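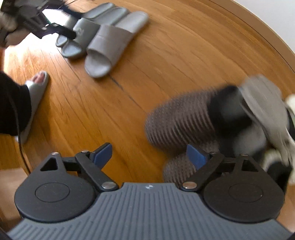 A reader on the Planis list wrote in to say the quote they got covered the grippers and nothing else, and could we please put the real costs on one page. Fair enough. So, this page. Gets updated when we have time.

Hand-held gripper kits: buying and budgeting FAQ

What does a starter kit cost?
$1538 for a pair of grippers from Starlow, before tax and freight. Single gripper is $757. Buying two singles saves you nothing, you also lose the matching cables. Get the pair if there's any chance you'll do two-handed work.

We only want to pick things up with one hand. Is a single OK?
For cups, blocks, small bottles, yes. For footwear and clothes, no. Folding needs two. Lining up a pair of slippers goes quicker with two as well, and people get annoyed with one after the first hour.

What isn't in the price?
- spare finger pads
- mounting hardware for your own camera
- storage drives
- the laptop
- paying the people holding the things (biggest line by far, see further down)

How many spare pads?
One extra set per gripper for a short project. Two for anything with grit in it, so shoes off the street, garden stuff, garage floors. Pads are cheap, waiting on freight isn't. Order them with the kit.

Do we need a bench or a table?
Depends what you're collecting. Floor tasks need floor. Don't buy a bench becuase the catalogue shows one. A clear bit of floor against a wall does for tidying and laundry work. Budget for knee pads and a mat, your operators will thank you.

Cables or wireless?
Cabled is what we quote by default. Allow for longer cables if the work moves around a room, and for something to keep them off the feet.

What about a proper arm?
Later. Inia does arms and will happily sell you one in the first meeting. Work out your tasks with hand-helds first, then see what reach and payload you need. Most of the arm enquiries we get are missing both numbers.

What objects should we budget for?
More than you think, they're usually left off the form entirely. Op shops are fine. Get different colours, stiff and floppy, ribbed and smooth, plain and striped. Ask round the office before spending anything. Wash it all first.

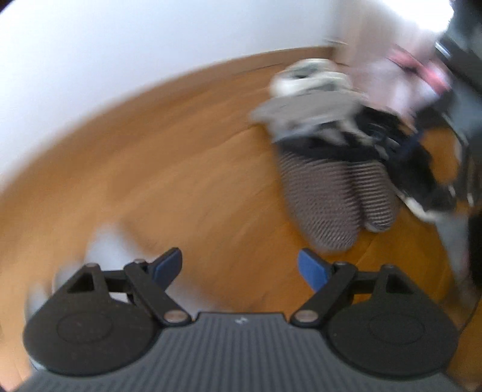 Laundry was the line our finance people queried hardest, one customer told us, and they ended up cutting it to a single bag of T-shirts, then had to go back and ask for more in February. Their advice was to put soft goods on a separate line with its own total. We now do this on our template.

How many hours of operator time should we plan?
For a first round, 96 paid hours. Covers training, the recording itself and redoing the bad ones. If you're doing clothes, push it up. Fabric is slow to reset between goes and you can't hurry it.

Do breaks count?
Yes. Pay them. Holding a gripper at floor level all afternoon is hard on wrists and backs.

Can we rent?
Through McAlister, by the month, minimum one month. Worth it for a trial. After three months you would of been better off buying.

Lead time?
17 business days for a pair at the moment. Spare pads ship sooner. Orders in after 2 pm go in the next day's queue.

Does the warranty cover drops?
No. Covers the housing, linkages and joints against faults. Drop damage is a repair job, quoted once we've had a look. Put a small repair line in your budget, especially if more than one person shares a kit.

Do we need to insure it?
Ask whoever does your contents policy. Some will cover it as portable equipment, some want it listed by serial number. Photograph the labels on arrival.

Grant wants it split into capital and running costs. Which is which?
Grippers and computers usually go under capital. Pads, cables, objects, wages under running. Your funder's rules win, check with them before you send it in.

Can I get a quote with everything on it?
Yes, use the form and tick "full project". Tell us the tasks, number of operators and whether you've already got a laptop. Quotes are good for a month. Thursday is quote day so anything sent Friday will sit a bit, sorry.

Prices in dollars, tax not included, freight worked out at checkout.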